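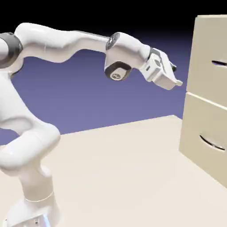

地域職業訓練機関Skillholmは、働きながら学ぶ社会人を対象とした簿記・労務の夜間課程を開設して6年目を迎えた。受講者の年齢層は二十代から六十代までと幅広く、昨年度の修了者は249名であった。本稿では、同課程の主任講師に、制度の現状と今後の課題について話を聞いた。

## 夜間課程の成り立ち

同課程は当初、地元の中小事業者から寄せられた要望を受けて設けられた。経理担当者の退職後、後任を採用できず、業務が滞る事業所が相次いだことが背景にある。

「最初に相談をいただいたのは、家族で経営されている小さな卸売業の方でした。帳簿を一手に引き受けていた方が急に辞められ、決算の時期になって誰も内容を把握していないことがわかったそうです。そのような事例は、決して珍しいものではありませんでした」

開設初年度は週2回、いずれも平日の夜に授業を行った。現在もこの枠組みは変わっていない。回数を増やしてほしいという声はあるものの、主任講師は慎重な立場をとる。

「一日の勤務を終えてから教室に来られる方々ですので、復習の時間を考えると、これ以上増やすことが学習効果につながるとは限りません。欠席された場合に翌週の授業で追いつける分量にとどめることを、教材作成の際の基準としております」

## 教材と授業の進め方

教材は、市販の問題集に加え、講師陣が作成した架空の取引資料を用いる。請求書、領収書、賃金台帳などを一つの綴りにまとめたもので、受講者は年度初めの取引から順に記帳し、最終的に決算書類を作成する。

「仕訳の問題を一問ずつ解く練習も必要ですが、実務では書類が順番どおりに届くわけではありません。日付の古い領収書が後から出てくることもあれば、同じ請求書が二通届くこともあります。綴りの中には、そうした資料をあらかじめ混ぜてあります」

この方式には、導入当初、戸惑いの声も多かったという。正解が一つに定まらない箇所があり、試験対策として非効率であるとの指摘を受けたこともある。これを受けて、課程の前半を検定試験に準じた演習に、後半を綴りによる実習に充てる現在の構成に改められた。

授業中の電卓の使用は認められているが、表計算ソフトの利用は後半に入ってからとしている。

「早い段階で表計算に慣れてしまうと、数字が合わないときに、どこを疑えばよいのかがわからなくなる方がおられます。手で集計した経験があると、差額の出方を見て、貸借の取り違えなのか、桁の誤りなのか、ある程度の見当がつくようになります」

## 企業との連携

派遣元企業との連携も進んでいる。物流業のStoltelは、営業所の事務職員を継続して派遣しており、受講日の残業を免除する取り扱いを設けた。また、食品卸のMetwallyは、受講料を会社負担とし、修了後の配置転換の希望を聞き取る面談を行っている。

主任講師は、費用の補助以上に、時間の確保が修了率に影響すると見ている。

「途中で通えなくなる方の多くは、内容が難しいからではなく、繁忙期と重なったことを理由に挙げられます。特に12月は欠席が目立ちます。年末調整の事務を担当されている方にとっては、学んだ内容が最も役立つ時期であると同時に、最も通いにくい時期でもあるわけです」

このため、昨年度からは12月の授業を補講中心に組み替え、新しい単元には入らないこととした。年明けの最初の授業で前年の範囲を確認する小テストを行い、その結果に応じて個別に課題を配付している。

## 労務分野の見直し

労務の科目については、今年度、内容の大幅な見直しが行われた。従来は社会保険の手続きを中心としていたが、勤怠記録の読み方、休暇の管理、短時間勤務者の賃金計算に充てる時間を増やした。

「受講者からいただく質問が、手続きの書き方から、日々の管理の仕方へと移ってきております。申請書の様式は調べればわかりますが、月の途中で勤務形態が変わった方の賃金をどう計算するかといった点は、就業規則を読み込まなければ答えが出ません。授業では、まず規則の該当箇所を探すところから始めるようにしています」

演習用の就業規則は6種類が用意されており、業種や勤務形態によって条文の構成が異なる。受講者は班ごとに別の規則を担当し、同じ勤務記録からどのように異なる結果が導かれるかを報告し合う。

## 今後の課題

今後の課題として主任講師が挙げるのは、講師の確保である。現在の講師陣はいずれも実務経験者であり、本業との兼務が続いている。同機関では、修了者の中から補助講師を募り、授業への同席と答案の添削を経て登用する仕組みの検討を始めた。

「実務から離れて長くなりますと、制度の改正に知識が追いつかなくなります。その意味では兼務にも利点がありますが、急な欠勤に対応できる体制は整えておかなければなりません。補助講師の方には、まず前半の演習を受け持っていただくことを考えております」

遠隔受講については、前半の講義に限り、録画の視聴を出席として扱う試行を来年度に予定している。書類の綴りを用いる後半の実習は、引き続き教室で実施する。

（Skillholm広報室　2025年8月）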